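Support > Produce Boxes > Packing and Condition > Ticket 878

Status: open
Reported by: Thư Trịnh, Munmont pickup point
Date opened: 3 Aug 2020
Product: Ganalia mixed box, small

Issue: Box liner creasing and tearing at the corners. Film-wrapped items and loose items packed together with no divider.

Customer reports that the box was collected with the purple tape still on the rim. On opening, the white inner walls showed crack lines down the corners and the floor was scuffed and dusty. No items reported missing. Customer asked whether the cut piece should have been wrapped.

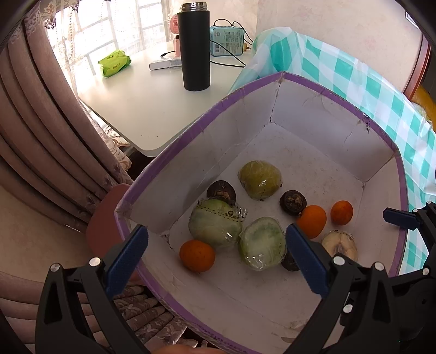

Mandarins and water chestnuts go in unwrapped under the current packing sheet, so those are within spec. The halved piece is not. Anything with an open face should be filmed before it leaves the Fluda packing room – the sheet has said so since May.

Checks so far:
- Box stock traced to batch 217. Same batch as ticket 699, also a corner complaint.
- Packed weight within limit. Overloading ruled out.
- Supplier (Dương) asked for the fold test results on this batch. No reply yet.

Workaround: line the floor with one sheet of clean paper and put the wrapped greens in first. Keep mandarins away from the cracked corners. Do not retape a torn wall from the inside – the tape lifts the white layer.

Credit for the cut piece approved. Remaining 6 boxes from the batch at Munmont held back until Dương answers.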